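Surface Pattern, Week 2: repeats and how to hide them
Notes from Pin-yu Leung, January 14, 2020

OK, so last week we got as far as the basic block repeat, and a few of you asked why your tiles looked like graph paper once you filled a page with them. Mine did too when I started! Your eye is very good at finding lines. If there's a gap in the tile, it shows up in the same spot every time and you get a stripe of nothing running down the wall.

The half-drop is the usual cure. Slide each column down by half the tile height and the gaps stop lining up. Try it on your blob tile first (the one with the cut paper), then on something with a clear direction to it, like a leaf.

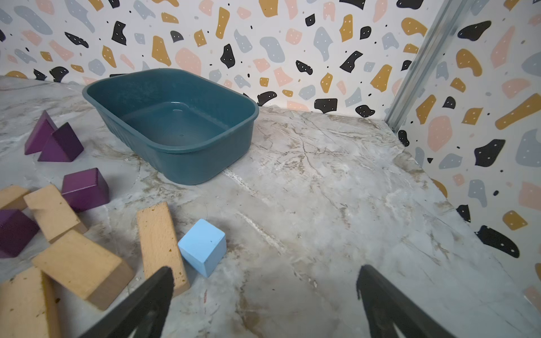 Scale matters as well. A 9 inch tile can look calm on your desk and very busy across a room, so pin it up and walk away from it. I mean really walk away - out the door if you have to.

With scattered patterns, put the big shapes down first, then the middle ones, and save the dots for last. Dots are filler. They're great at closing a hole you only noticed after printing.

For next time: one half-drop tile, three colors at most, plus a printed sheet with 15 repeats on it. Read the Lengyel handout up to page 34. We'll start on stripes in February, so hang on to your scraps.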